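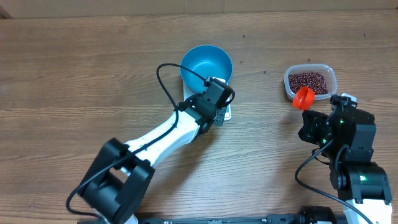

2 min read

Last updated: November

How to cook dried kidney beans

Dried beans cost less than tinned and keep for months in a sealed tub. Allow a night for soaking.

1. Weigh out 200 g of beans. Pick out any stones or shrivelled ones and rinse the rest in a sieve.

2. Cover with plenty of cold water and leave overnight – 12 hours is fine.

3. Drain, rinse and tip into a large pan with fresh water. Boil hard for 10 minutes. Don't skip this, as undercooked kidney beans can make you ill. A slow cooker won't get hot enough.

4. Turn down and simmer until soft right through, usually 45 to 60 minutes. Old beans take longer. Add salt near the end.

I use the Rodmont pan with the heavy base, but any deep one will do.

Cooked beans freeze well – pack them flat in bags.

We use cookies to improve your visit to Farnimen Kitchen. Accept | Settings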